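Chapter 7
Storing and Sorting Medicine Containers

Most households and small clinics keep more medicine containers than they use. In a review of cabinets at the Desby residence, Liên Tiêu recorded 313 containers, of which 89 held no medicine at all. This chapter considers how containers are grouped, where they are placed, and when they should be discarded. It assumes that the reader has completed the exercises on labels in Chapter 6.

Color is often the first feature a person notices when reaching for a bottle. Tinted plastic still allows the contents to be checked without opening the cap.
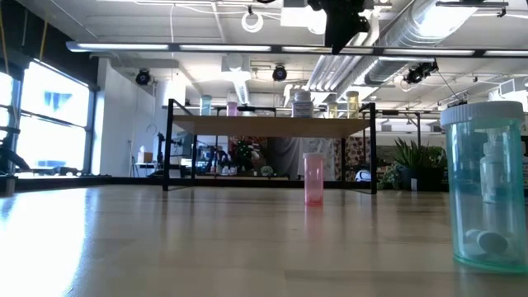

Figure 7.1 Tinted bottles on a table and a raised rack. White pills are visible through the teal plastic.

A raised rack separates containers in regular use from those awaiting review. The Pratov method, discussed later in the chapter, assigns one level to each group and leaves clear space between bottles.
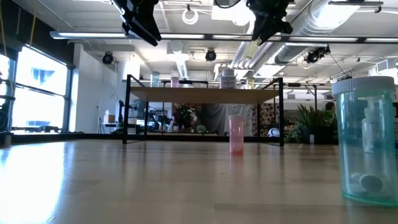 7.1 Placement and Reach

Containers should stand upright, with labels facing the user. Tall bottles belong behind short ones. Direct daylight should be avoided for long-term storage, as should any shelf above a stove or sink.

When a full collection is sorted, it is moved to an open surface and returned to the shelf in small groups.

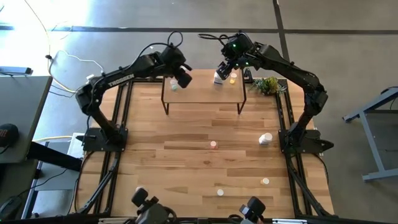 Each group is checked against the written list before the next is begun. Valdebenito's form provides 2 columns for this purpose, one for the name of the medicine and one for its expiration date.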